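Cistel ticket 3956: drive insertion stalls partway, policy keeps pushing
Opened 12/01/2026
Status: closed, with one follow-up

Okay, writing this up properly because I've been dribbling it into the chat in pieces and people keep asking me which version is true.

Quick background if you're on the Memden side and don't follow our stuff. We're comparing two ways of putting a caddied hard drive back into a desktop tower. Method A is the plain learned policy, camera images plus joint positions in, motion out. Method B is the same policy, but for the last stretch we hand over to a little force-guided search that wiggles the drive until it lines up. Both ran 200 trials on the same tower. B was supposed to win easily. It didn't! On my first pass B seated the drive in 46 fewer trials than A, and that made no sense to me at all.

First thing I blamed was the grip. The caddy is springy plastic, so if you squeeze it hard it bows a bit and then it doesn't want to slide. I dropped the grip force and reran 30 trials. Same stall, same place. So I put the force back where it was.

Second thing I blamed was the approach angle (I was pretty sure about this one, and told everybody so, sorry). The drive comes in tilted over the cage and gets straightened on the way down. I slowed that part way down and watched it.

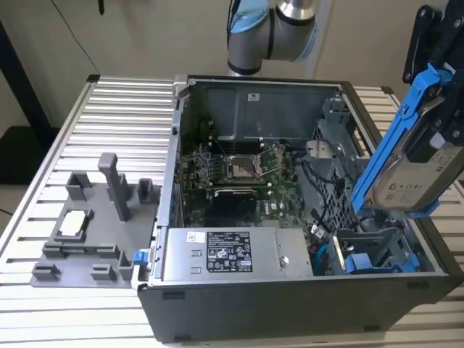 Does the force search take over before or after the drive touches the cage?
It's meant to take over after first contact, once the wrist reading passes the threshold and stays there for a few cycles.

And that "meant to" is where the trouble was. I plotted the handover time against the wrist force for every failed B trial, and in most of them the search had started while the drive was still in free air. The arm was spiraling around over nothing, drifting sideways, and then coming down on the edge of an opening. After that the search reads a big steady force and decides it's doing great, so it leans in harder. Stall.

Why did it trip early? The force zero. Cerutus takes its zero at the start of the episode with the gripper empty, and the weight of the drive never gets subtracted. On Method A nobody cares, it doesn't use the force signal. On B the drive's weight plus a quick change of direction was enough to cross the threshold.

Fix:
- re-zero after the pick, with the arm holding still
- don't arm the threshold until the tilt correction is finished
- cap the push and back off if depth isn't changing

I reran B with all of that in. It now beats A on seated drives, and the stall from this ticket didn't come back. I'm not putting the new rate in the ticket until the full set has gone through the same scoring script as October, since last time I quoted a number early it ended up on a slide.

One thing still open. The re-zero needs a pause, and the pause makes B slower per trial. If we report time as well as success, we have to say so in the paper. I'd like to try subtracting a known drive weight and skipping the pause, but that only works if we know which drive we picked up.

Branch is brandão-rezero if you want to poke at it. Please don't merge it yet, the config still has my debug prints in it.

Comments (3)

gripnotes: We had the same early trigger on the memory stick task. Never thought to check the zero, I just raised the threshold until it quit happening. Going to go undo that now.

mtl_bench: Are the old B trials getting thrown out or reported as a separate condition? I'd keep them. It's a useful failure and the logs are clean.

Reply from ticket author: Keeping them, labeled "B, no re-zero."

Related tickets
Cerutus: wrist force drifts over long sessions
Scoring script counts half-seated drives as seated
Memden: export trial logs with handover times
Method A retries after a missed pick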